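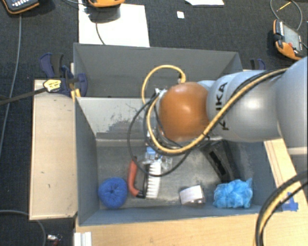

Aranka Kun

Household Goods and Storage
Handout 3: Sorting mixed articles

Issued 2023-09-04. To be read before the practical session. Students who have not completed Handout 2 (labels and shelf marks) should do so first, as the terms used there are not repeated.

1. Purpose

A mixed bin is any open container in which articles from different parts of the household are kept together without dividers. Most homes have at least one. The handout deals with the first sorting of such a bin, before anything is cleaned, mended or thrown away.

2. Sorting by use

Under the Triltitz scheme, which is followed throughout this course, each article is assigned to the room in which it is used. A scrubbing brush goes to cleaning, a mesh bath sponge to the bathroom and a ball of yarn to handicrafts. Where an article could serve in two rooms, it is entered under the one in which it is used more often, and the second room is noted in the margin of the record sheet.

Colour is not a ground for sorting. A blue sponge and a blue ball of yarn have nothing in common for our purposes, although beginners regularly put such pairs together.

3. Sorting by care

The second pass considers what each article needs in storage.

Brushes. Bristles should not carry the weight of other goods. A long-handled brush is best hung; one with a curved handle may be laid on its side, with the bristles free. In a deep bin the brush should be the last article put in.

Sponges. A mesh sponge must be fully dry before it is put into a closed box. It should not be pressed flat, as the mesh keeps its folds.

Yarn. Loose ends are tucked in before the ball is moved. Yarn catches on bristles and is stored apart from them, preferably in a lidded box or cloth bag. Wool is to be kept away from damp articles at all times.

Articles not identified. Anything that cannot be named with confidence is set to one side and entered as "unassigned". Students should not guess. Liette Bélanger will go through the unassigned articles at the end of the session.

4. The bins

Open grey bins are used for the practical work. Scratches on the floor of a bin are of no importance, but a cracked bin should be handed in. Bins are wiped out after use and returned to the Ramero shelving, open side up.

5. Record sheet

One sheet is completed per pair. Enter the article, the room, the care group and the place of storage. The sheet is marked out of 14; a pass requires 9. Completed sheets are handed to Timo Wiegand.

Reading: Szalai, course reader, p. 186 and the table following.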